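News > Alumni > Profiles

When Gilang Goh finished the first cut of Harahap, it ran well over two hours and had no ending. He had filmed three different last scenes and did not like any of them. He put the drive in a desk drawer and went back to his day job editing training videos for hospitals.

"I left it in there for most of a winter," Goh said. "I'd open the drawer to get a stapler and see it. Then in February I watched the whole thing again in one sitting and saw that the ending was already there, a little past the middle. I'd just kept going after it."

The film that came out of that second look is 84 minutes long. It follows a bus driver who inherits half of a small movie theater from an uncle she met once, and the other half-owner, a cousin, who wants to sell. Harahap is the family name painted on the front of the building. Goh wrote, directed and edited it, and paid for most of it out of savings.

Goh did not study film at first. He enrolled as a civil engineering student and switched to communication at the end of his second year, after taking an elective in radio production to fill a gap in his schedule. The class met at eight in the morning and he says he was late to it more than once.

"The teacher handed back my first piece with the tape marked up in red pencil, every place I'd left in a breath or a cough," he said. "I had never had anyone go that close on something I made. In engineering you got the number right or you got it wrong."

After graduation he worked as a sound assistant, mostly on commercials and regional television. His first credit was on a cooking series that was canceled before its last four episodes aired. He then spent three years at Nutance, a small post-production house, cleaning up dialogue for other people's movies.

He calls that job the most useful one he has had. "You hear the same line 403 times and you learn what the actor is doing," he said. "You learn which directors talk over the end of the take. I was one of them when I started, and I had to stop."

His first short, Pesine, was made over two weekends with a borrowed sound kit and two actors. It is set entirely in the kitchen of a closed restaurant and cost him 2000 dollars, most of it for food and gas. It played at a handful of small festivals and won nothing, but a programmer at one of them passed it to Gistel, the company that later agreed to distribute Harahap.

Gistel asked for one change, a new title. Goh refused, and the company let it go after a few weeks of emails.

"They wanted something with the word 'last' in it," he said. "The Last Something. I said there were enough of those."

The theater in the film is a real one. It has 100 seats and had been shut for six years when Goh's location scout found it. The owner let the crew in for the cost of the insurance, on the condition that they did not touch the projector. The heat did not work, so the cast kept coats on between takes, and in several scenes they keep them on in the picture too. Goh rewrote those scenes on the spot so that the characters talk about the furnace.

He shot for 19 days. The plan was 22, but the lead actress, who had taken leave from a teaching job, had to be back in class. Three scenes were dropped. One of them was the opening, a long conversation on the bus that Goh had worked on for the better part of a year.

"I was upset about it until I saw the cut," he said. "Now she just walks in with the keys. You pick up the rest from how she holds them."

Editing took longer than anything else. He worked on it at night in his apartment and on weekends at Nutance, where his old boss gave him a door code and told him to be out by the time the first client came in. The sound mix was done there over nine nights. Goh did the dialogue himself and hired a former coworker for everything else.

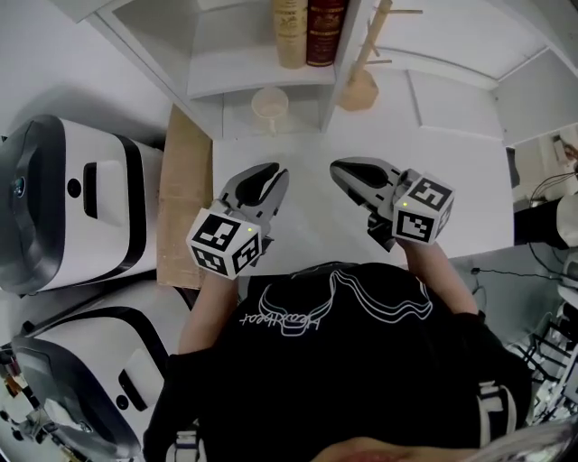

He kept showing rough versions to people who did not work in film. His mother saw four of them. She liked the third one best, and he went back to it and put a scene at the ticket counter back in where it had been.

"Film people will tell you about the lighting," he said. "My mother asked me why the cousin never eats anything. I hadn't noticed. We had one scene left to pick up with him, so I gave him a sandwich."

Harahap opened in a small number of theaters and will be available to rent at home later in the year. Goh has been going to the screenings he can drive to and staying for questions afterward. The one he gets most is whether the theater is still standing. It is – the owner has since fixed the furnace, and there is some talk of showing movies there again on a limited schedule.

He has not quit the hospital videos. They pay the rent, he said, and the hours leave his evenings free to write. He has a draft of a second feature, about two brothers who run a ferry, and expects to rewrite it at least twice before he shows it to anyone at Gistel.

"I'd like to shoot in the summer this time," he said. "I told the crew that would be the first line of the budget."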